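# About Trarnismont

Trarnismont is a health care research and consulting company based in Clarkport. We study how hospitals, clinics and home health agencies handle the move from hospital to home, and we help them bring down the number of patients who have to come back.

The company began with a single survey of discharge planners in one region. Hospitals asked for the results, then asked for help using them, and consulting became the other half of our work. We now have 50 employees in two offices, Clarkport and Tulness. Research and survey staff work from Clarkport. The Tulness office handles training and client support.

## What we do

Our main publication is the Amaral Report, a yearly survey of discharge and follow-up practices. The last edition drew on responses from 2,000 nurses, case managers and pharmacists at 81 organizations. It covers follow-up call timing, medication review, transportation and the handoff to primary care. Subscribers receive the full tables along with the written report.

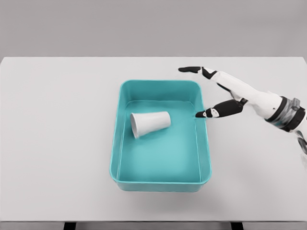
*Rendering: teal tray on a white tabletop.*

We also run on-site reviews. A review takes 10 working days and ends with a written report and a meeting with the unit's managers. We look at the discharge process as it is carried out on the floor – paperwork, phone calls, pharmacy orders – and compare it with the organization's own policy.

Training is offered online and in person. Most courses are for case managers and nurses who are new to discharge planning.

## How we are funded

Trarnismont is owned by its employees. Our income comes from report subscriptions, reviews and course fees. We do not accept advertising, and we do not sell survey responses or contact lists.

## Working with us

The survey opens each November. Organizations that take part receive a summary of the findings at no charge. To join the survey or ask about a review, use the contact form or call the Clarkport office between 8:30 a.m. and 5 p.m.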